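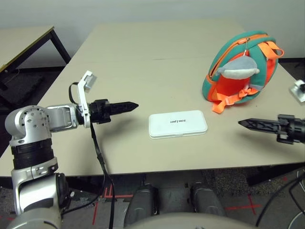

The Tavwood Backpack Trial is a student robotics exercise held each May at the Nurnine Institute, in which teams program a two-armed robot to pack a child's school bag. Entrants who have attempted it tend to speak more kindly of their parents afterward.

History

The trial was devised by Loïc Caron, an instructor who had grown tired of watching student robots stack blocks. He wanted a task that any six-year-old could manage and most six-year-olds would refuse. The first edition drew three teams. None finished, and the prize, a sandwich voucher, was carried over to the following year.

Format

Each team gets 270 seconds. The bag must be opened, loaded with one rigid item and closed again. Flat boxes are popular with students until they try to lift one off a table.

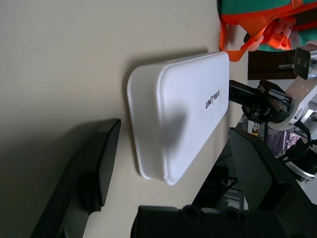 Two-handed pickups are allowed under the rules, as is nudging. Throwing was banned after the second edition, in a clause still known as the Toltar amendment, after the team that inspired it.

Cloth handling

Most points are lost on the bag itself. Fabric folds, sags and generally declines to be where the software left it.
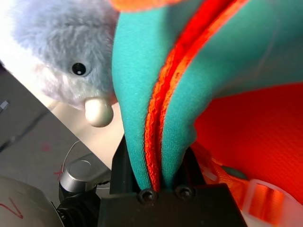

Gripper holding a fold of teal and orange fabric, with a plush toy behind it.

Colette Riviere, who took over the judging from Caron, awards up to nine points for a clean grasp. Her score sheets are brief, and one entry from the Barbier team's run reads, in full, "No."
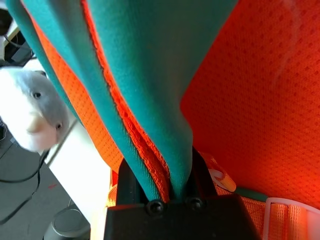
Teal fabric and orange mesh gathered between the gripper's fingers.

Records

The fastest completed run stands at 245 seconds. The team has asked that it not be compared with human times.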